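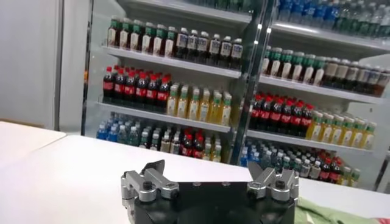

Fig. 8. Fingers open, bottle cooler behind.

Flerkside Support > Plilwood Gripper > Faults > Fingers will not close

1. Press Stop. Shouting has been tried.
2. Wait 30 seconds, then switch off power at the arm base.
3. Check the two black screws on each finger. Tighten any loose ones.
4. Restore power and run Close at 10 percent speed.

CAUTION: Keep hands out of the gap. A stalled gripper may remember its job while you are in there.

NOTE: If fault 2 returns, call Gemma Costa at the Ultley desk.

We use cookies. Accept | Settings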